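Ingate brass-look hand stamp: review

Last updated: 15 Dec 2018

I bought the Ingate hand stamp in March to mark the kraft tags and envelopes that go out with my soap orders. Before that I used a rubber stamp on a wooden block from Grernora, and the wood had started to split near the grip.

The Ingate is all metal. It has a round gold-coloured top, a narrow neck and a rectangular base in a redder, coppery colour. It arrived in a plain cardboard box with a cloth bag and no instructions. You don't need any.

The weight is the first thing you notice. With the Grernora I had to lean on the block to get an even print, and the corners were usually faint. With this one I set it down, give the top a short push and lift it straight up. I've done more than 1,000 tags since March and threw out nine of them, mostly early on when I was using too much ink.

It works best with a firm pad. I tried it with a Giraldo pad, which is quite soft, and the ink crept up the sides of the base and left a border on the tag. An Ekalen pad fixed that. Wipe the base with a damp cloth when you finish, because dried ink dulls the colour around the edges. 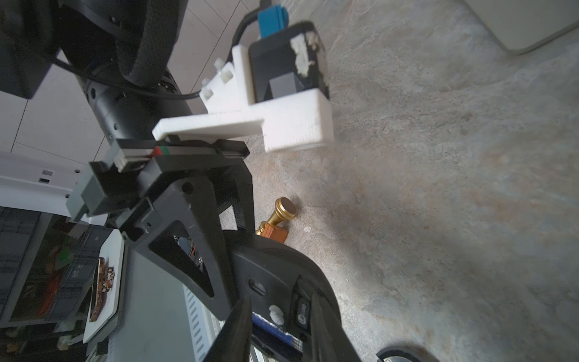 The neck is thin for the size of the top, so it's best held by the top with the fingers resting down the sides. People with larger hands might find it fiddly. After a long session my palm gets sore, and I now stop every 10 minutes or so when there's a big batch to get through.

The polished top shows every fingerprint. There is also no mark to tell you which way is up, and I printed two envelopes upside down before I put a dot of nail polish on the front edge of the base.

It cost more than the wooden one and I'd still buy it again. For a few birthday cards a year, the Grernora would do the job.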